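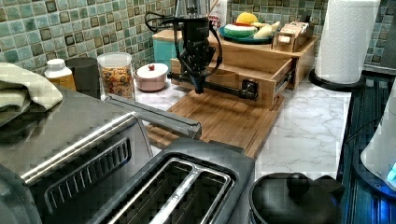
Orysia Sydorenko told me over the phone this morning that I was asking the wrong question, and that a gripper which wins on a lab bench can lose everything to a drawer. Stop scoring grasps, she said, and score drawers. She talks like that. I wrote it on the back of my hand so I'd have it when I got to the kitchen, and then of course I washed my hands.

So, November 2019, and I'm still on the gripper comparison. It's the Sendine against the Marchuk, same arm, same controller, same little wooden drawer unit up on the counter by the green tile. I had been putting the drawer off for weeks (I'll admit it here and nowhere else) because grabbing things off a plate is so much more fun! The banana is a lovely object to test with. It's long, it has an obvious middle, and you feel clever every time. A drawer is just a drawer, and it makes you feel stupid in public.

Anyway, I did what she told me. I took the Sendine first, 87 pulls, all from the same start pose, and then the Marchuk, 87 pulls, because I wanted the two columns to be the same length and I'm fussy that way. The Sendine has the softer fingertips and I love it dearly, but it creeps. It gets hold of the front panel, starts back beautifully, and then somewhere in the middle of the slide the grip walks upward a hair at a time until it's hanging on by its toenails. The Marchuk just clamps down like a bad-tempered crab and goes. It's louder, too. I missed 4 of the Marchuk ones, and three of those were me sending the wrong pose, so I don't know what to do with them. Leave them in, I guess, with a note. Orysia would say leave them in.

What I didn't expect was how much the wrist would matter. I had it in my head that this was all about fingers! But with the cables where they are, looping off the side of the head, there's a bit of a tug whenever the wrist rolls past a certain angle, and I'm now pretty sure some of what I was calling "Sendine creep" last month was really cable. I re-taped and ran a few more and it was better, I think. Better enough that I'm annoyed. It means the old plate numbers probably need another look, and there are 2,324 grasps in that log, and I am not doing those over before lunch or before dinner either.

The Vekness controller behaved itself all day, which I'm noting for the record so I can point at this page when it doesn't. I still can't stand its menus. Who puts force limit under "Display"? I went hunting for it twice, and the second time I said a word out loud. Skasar had theirs on the front page, and I wish I'd been nicer about that box when I had it on loan.

Called Orysia back around five and read her the two columns. She was quiet for a bit and then asked if I'd tried closing it. The drawer. Closing the drawer! No, I had not tried closing the drawer, I'd been shoving it back with one finger between runs like an animal. She thinks the Sendine might come out ahead on a push, with those soft tips spreading out flat against the panel, and darn it, she could be right.

So tomorrow is pushes. I need to write a new start pose, move the stop in a little so I don't jam the slides, and buy more tape. Also call Mom, and eat something that isn't crackers. The loan on the Marchuk runs out in December and I'd like to have the cups done by then as well, but I keep saying that.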